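Lappalainen Reading Room Table
User Guide, Section 4: Daily clearing and care of the table top

4.1 Before you begin

This section explains how to clear, wipe and dry the large oval table after a group has used it. Please read it to the end the first time. Later it is enough to follow the numbered steps.

The top is wood with a striped grain and an oiled surface. It tolerates daily use well, but it does not like standing water, strong cleaners or heavy things which are pulled across it. The edge is curved, so a round object put near to it can roll down to the floor.

You need:

- one soft cloth for wiping, slightly damp
- one dry cloth or towel
- the Vuteo soap for wooden surfaces, 100 ml in a 400 ml spray bottle, filled up with lukewarm water

NOTE: Do not use the blue Pandard liquid on the table. It is made for the windows and leaves a dull mark on the oil.

4.2 Clearing the table

1. Push the chairs back so that you can reach the top from every side.

2. Take first the drinks. Check that each bottle is closed before you lift it over the books.

3. Collect the bags and packages. A plastic bag may have small things inside, so look into it before you throw it away.

4. Close the open books. Do not leave a thick book lying open during the night, it strains the spine.

5. Put books of the same size together and carry them to the shelf in small piles. Booklets with soft covers go on the top of the pile.

6. Loose papers are kept in the Clumisari tray for one week. After this the owner is asked to fetch them.

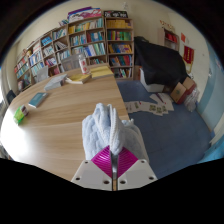 7. Shake the cloth over a bin and fold it twice, so that you have a clean side for each part of the table. A cloth which is only squeezed together in the hand leaves stripes.

CAUTION: Never wipe around the books. Water goes under the covers and the colour of a cover can move to the wood. A yellow or red cover is the worst in this respect.

4.3 Wiping

1. Spray the soap on the cloth and not on the table.

2. Start from the far edge and wipe along the grain towards yourself or to the side, depending on where you stand. Use long movements and little pressure.

3. Turn the cloth to a clean side when you have finished one half.

4. Wipe the curved edge last. It collects the most fingerprints.

5. Dry the whole top with the towel at once. Do not wait for it to dry by itself.

NOTE: On a bright day the light from the window reflects in the table top and hides the marks. Bend down a little and look along the surface from the other end, then you see what was missed.

4.4 If the table must stay in use

Sometimes a group comes back after the lunch and wants to find its things in place. In this case do only the short cleaning. Move the things to one half of the table, wipe and dry the free half, and then change sides. Keep the drinks and the jars away from the papers also during this time. A folded towel can stay on the table if it is dry. A damp towel must be hung up, it will make a pale spot in the oil in a few hours.

Office chairs can be rolled back to their places, but lift the other chairs. Leave a hand's width between the backs of the chairs and the table edge.

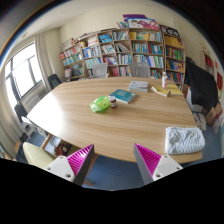 Can I put a hot cup directly on the table top?

Please use always a coaster. The heat softens the oil and makes a white ring, and the ring can be removed only by oiling the place again (see 4.5).

4.5 Small repairs of the surface

1. Let the place dry until the next day.

2. Rub it lightly with grade 400 paper along the grain. For a deeper mark begin with grade 300 and continue with 400.

3. Remove the dust with a dry cloth.

4. Put a few drops of table oil on a cloth, spread thinly and wipe the rest away.

CAUTION: A cloth with oil in it can catch fire by itself. Wet it with water and dry it outdoors, laid flat, before it goes to the waste.

Spare oil is ordered with the part number 936. Questions about the surface are answered by Urho Miettinen at Lappalainen. Please tell him how old the table is and which soap you have used.

Section 4 last revised: Friday, May 29, 2020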